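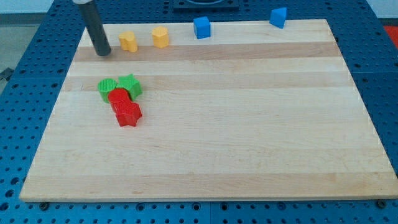 Blocks, Boards and Shapes

Most people have played with coloured blocks before they can tie their shoes. You stack them, knock them over and stack them again. But each block in the box is also a solid shape with its own name, and once you know a few of the names you can work out the rest.

Flat shapes and solid shapes

A square drawn on paper is a flat shape. It has a length and a width, and that is all. You can't pick it up.

A block is a solid shape. It has a length, a width and a height. You can hold it, turn it over and put it down on a different side. Solid shapes are sometimes called 3D shapes. The D stands for dimensions, and the three dimensions are length, width and height.

There are three words to learn before we go any further.

Face: a surface of a solid shape. A box of tissues has six faces.

Edge: the line where two faces meet. Run your finger along the side of a book cover and you are following an edge.

Vertex: a corner, where edges meet. If there is more than one, we say vertices (ver-ti-seez).

The cube

A cube has six faces, and every one of them is a square of the same size. It has 12 edges and eight vertices.

It doesn't matter which way you put a cube down. It will always look the same and it will always be the same height. This is why dice are usually cubes. No face is bigger than another, so a fair dice has the same chance of landing on each.

When you look at a real cube from above and a little to one side, you can see three of its faces at most. The other three are hidden. Try it with a dice. However much you turn it, you will never see four faces at once without a mirror.

The prism family

Prisms are a big family. To make a prism, imagine a flat shape cut from a very thin sheet of card. Now cut lots more, all the same, and pile them up in a neat stack. The stack is a prism.

If your card shapes are triangles, the stack is a triangular prism. It has two triangles, one at each end, and three faces that go round the middle. That makes five faces altogether. Lay it on one of the middle faces and it looks like the roof of a house, or a tent.

If your card shapes are hexagons, which have six sides, the stack is a hexagonal prism. It has two hexagons and six faces round the middle, making eight faces. With octagons, which have eight sides, you get an octagonal prism with ten faces.

Have you spotted the rule? Count the sides of the flat shape and add two. The two are for the ends. It works for every prism. A prism made from a shape with 17 sides would have 19 faces, and one made from a shape with 100 sides would have 102.

A prism with 100 sides would look almost round. You would need to look closely, or feel it with your fingertips, to find the edges.

The cube belongs to this family too. It is a stack of squares that stops when it is as tall as it is wide.

Blocks with curvy sides

Some blocks have bumps and bulges instead of flat sides. You might have one that looks like a cloud or a flower. These are not true prisms, as the sides of a prism are all flat. But they are made in the same sort of way - one shape, the same all the way through from top to bottom.

The word for the shape you get when you slice straight through something is a cross-section. Cut a carrot across and the cross-section is a circle. Cut across a flower-shaped block anywhere you like and each slice will be the same flower. With a carrot, the circles get smaller as you move towards the tip, so its cross-section changes.

Which way up?

A triangular prism can stand on one of its end triangles or lie on one of its middle faces. Both are steady, but they look quite different. Lying down, it has a peak along the top and sloping sides. Standing up, it has a flat top, and you can put another block on it.

Blocks are steadiest when a wide face is at the bottom. A tall, thin block standing on its end will fall over if you give it a small push. Lay the same block on its side and it will stay put.

Blocks also need something underneath them. A block can stick out over the edge of a table and stay where it is, as long as more than half of its weight is over the table. Push it a bit further and it tips. You can test this with a ruler. Slide it slowly off the edge of a desk and look at the numbers when it starts to wobble.

Why use a board?

It is much easier to build on something hard and flat than on a carpet. A wooden board is good for this, and you can carry it to another table when someone needs the space.

Wide boards are often made from lots of narrow strips glued side by side. You can tell by looking for stripes. Each strip comes from a different piece of wood, so some are paler and some are darker. Maple is a pale wood, and even in one board it can go from cream to the colour of honey.

Gluing strips together has another use. Wood swells a little in damp air and shrinks a little in dry air, and a single wide plank can bend as it does so. A board made of strips is more likely to stay flat.

A long way away

Look at a rectangular board from one end of a table. The far edge looks shorter than the near edge, even though they are the same length. The board seems to have turned into a different shape, called a trapezium. It has one pair of parallel sides, one long and one short.

This happens because things look smaller when they are further away. Artists call it perspective. If you draw a table top as a perfect rectangle, it will look as if you are floating straight above it. Make the far edge shorter and it will look as if you are standing beside it.

Things to try

Sort your blocks by colour. Then mix them up and sort them by shape. Did any blocks end up in the same group both times?

Put one block in a sock and ask a friend to name it by feel. Tell them to count the flat faces first.

Draw round the bottom of a block with a pencil. Turn it on to a different face and draw round that one. How many different outlines can you get from a triangular prism? How many from a cube?

Words to remember

Cross-section: the shape you see when you slice through something.
Edge: where two faces meet.
Face: a surface of a solid shape.
Prism: a solid with two matching ends and flat sides.
Trapezium: a flat shape with four sides, two of them parallel.
Vertex: a corner.

Written by Refilwe Mofokeng
Nov 18, 2019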